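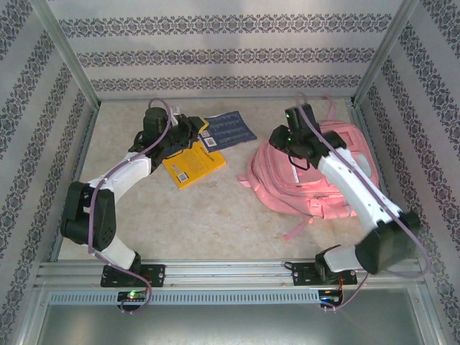

Two arms, one backpack: a thread from the Almont shared workshop

1/ The group build has reached the stage where people drop by, see two arms over a pink backpack and tell us we've cracked household chores. We have not. I've put my January evenings into this thing and I'd like to lower some expectations.

2/ The job sounds easy. Books lie on the left, the bag lies flat on the right. Get the books into the bag. A kid does this half asleep. Our plan calls it "Milestone 4" and I voted against it, on the grounds that Milestone 3 (put a book on top of another book) still fails when the covers are shiny.

3/ A book flat on a table is a nasty thing to pick up. There's no gap under it. The fingers have to come at an edge, and if they're a hair too high they slide over the cover, and if they're a hair too low they're pushing on the table. Guess which one strips gears.

4/ People say "just use suction." We tried a suction cup on a paperback. It picked up the cover. The pages stayed where they were.

5/ And that's the half of the job I believe in. The backpack is worse. Cloth doesn't stay where you left it. You move a strap and the pocket moves too. Every run starts with a bag in a different shape, and whatever we taught the arms about the last shape is mostly useless.

6/ The zipper. I'm told the Herura gripper design "handles zippers." The clip I was sent shows a big zipper pull on a stiff bag that was clamped to a bench. Ours is a short little pull on floppy fabric. Come back to me when it does that one.

7/ Cables, for anyone planning their own. Ours are purple and they run along the outside of the arms, over the wrist, down past the elbow, with a big loop of slack. Leave more slack than you think you need. Then tape it so the slack can't wander into the work. I've watched a wrist turn, run out of cable and unplug itself in the middle of a run.

8/ The one part I'll defend is the aluminum rail across the front. Both mounting plates sit on it, so we can slide an arm over and bolt it down again. Before that we had the bases screwed into a board from Sandoval, and moving one meant new holes. It looked like a cheese by the end.

9/ I'd also defend putting walls around it. I can't defend the pattern. Grey scrolls with mauve bits, in three bands. It was voted in, it's up, I've stopped arguing.

10/ Someone will ask about numbers, so. My log for the book pickup is 100 tries with the same book in the same spot. It worked 11 times more than it failed, if you're generous about what "picked up" means. Turn the book a bit and you can forget those numbers. That is the figure I'd want to see from anyone showing you a nice video: what happens when you turn the book?

11/ Cost so far is 3560 dollars, split among the group, and that leaves out every part we had lying around and every evening. You can buy a lot of people a pizza to pack a bag for that.

12/ Do I think it's pointless? No, or I wouldn't keep going back. I've learned more about wiring from this than from the whole Nokstead kit I did before it. But the word "autonomous" is on our poster and I'd like it off the poster until the arms can do one bag, start to finish, with all hands in pockets.

13/ Next up is new fingertips, thinner at the front so they can get under a cover. I expect them to snap. Will post either way.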